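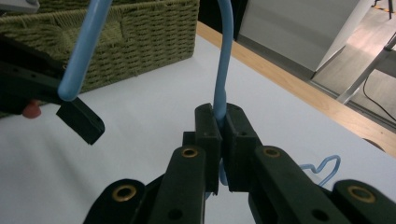 Fig. 1. Light blue plastic-coated wire hanger, with olive-green woven basket behind.

Handout 4: Hangers, and What They Do to Clothes
Textile Care and Storage, Unit 2

Bring this sheet to the lab along with one shirt you don't mind seeing hung badly. Last August a student brought a silk blouse belonging to her mother. Please learn from her.

1. Where we left off

Handout 3 covered folding. You now know how to fold a sweater four ways, and you have presumably gone home and used none of them. The reading packet from Estora is still required, including the part on shelf depth, which will be on the final whether or not anyone enjoyed it.

2. What a hanger is for

A hanger replaces your shoulders while you are out of the shirt. It is a poor substitute. Shoulders are broad, rounded and slightly sloped forward. Most hangers are thin and flat, and hold all the weight of a garment along two narrow ridges. Everything that goes wrong in a closet starts with that difference, except moths.

Terms you need:

Hook. The part that goes over the rod. It may be fixed or swiveling.
Neck. The short stretch between the hook and the shoulders, usually twisted on a wire hanger.
Shoulder. The sloping part. "Arm" is also accepted on the quiz. "Wing" is not, although somebody writes it every term.
Bar. The horizontal piece across the bottom, for pants and for things you intend to hang properly later.
Drop. The vertical distance from the top of the shoulder to its outer end. More drop means a steeper slope.

3. Coated wire

Bare wire is what the dry cleaner gives you. It is meant to get a shirt from the counter to your house, and people then keep it for nineteen years. It can rust, it can leave marks on a damp collar, and it bends under a winter coat.

Coating the wire in plastic fixes the first two problems. It does nothing for the third. A coated hanger is still a wire hanger in a raincoat, and it will sag under a heavy load just as its bare cousin does. Look at the blue one in Fig. 1: the coating is smooth and a little glossy. Smooth is kind to knits, which won't snag on it. Smooth is also why wide-necked tops end up on the closet floor.

Check the coating before you hang anything pale. Run a fingertip along the whole length, slowly, and pay attention at the bends and at the ends of the wire. A crack there lets moisture in, and the rust comes out as a small orange dot on the shoulder of something white. Cracked hangers go in the recycling bin by the door. Do not wrap them in tape. The tape holds up for a month and then gets on the clothes.

4. Shoulder bumps

You have all seen these: the little horns that appear on a T-shirt and make you look as if you are growing epaulets. They form when the end of the hanger falls inside the sleeve seam and the fabric stretches over it. Knits are the worst, wet knits worse still.

To choose a width, lay the shirt flat and measure across the back from seam to seam. The hanger should stop a little short of both seams. If it pokes into the sleeve, go down a size. If you own only one size, fold the shirt and see Handout 3, which you kept.

To remove a bump, dampen the spot, ease it flat with your palm and let it dry lying down. Steam works too. Pulling on the hem does not, however satisfying it feels.

5. The hanger basket

Every laundry area needs one place for empty hangers. Without it they collect on doorknobs, chair backs and the shower rail, where they breed. A woven basket is a reasonable choice, with one warning: hooks catch in weave. Put them in with every hook facing the same way and along the same side, and they come out singly. Throw them in and they come out as a chandelier.

Simon bins (the rigid kind in the lab cabinet) don't snag, but they are too narrow for adult sizes unless you stand the hangers on end. The Koster rack by the sink is for drying only. It is not for coats, bags or lunch.

6. Lab exercise

Work in pairs. Each pair gets a Calto test rod and a tray of hangers.

a. Sort your tray by material, then by width. Set aside anything with a damaged coating.
b. Hang your shirt on a coated wire hanger of the correct width. Button the top button. Mark where the shoulder ends fall with chalk.
c. Repeat with a hanger that is too wide.
d. Clip a 300 gram weight to the hem in each case and leave it for 27 minutes. Yes, 27. The bell goes at 30 and you need time to write.
e. Remove the weight, lay the shirt flat and sketch both shoulders.

Hand in the sketches with your names on them. Artistic merit is not graded, which will be a relief to most of us.

7. For next time

Read the section on padded hangers and answer the questions at the end. Spare copies of all the handouts are in room 619, in the tray marked "Spare Copies," under the box of odd socks. The socks are for Unit 3. Leave them alone.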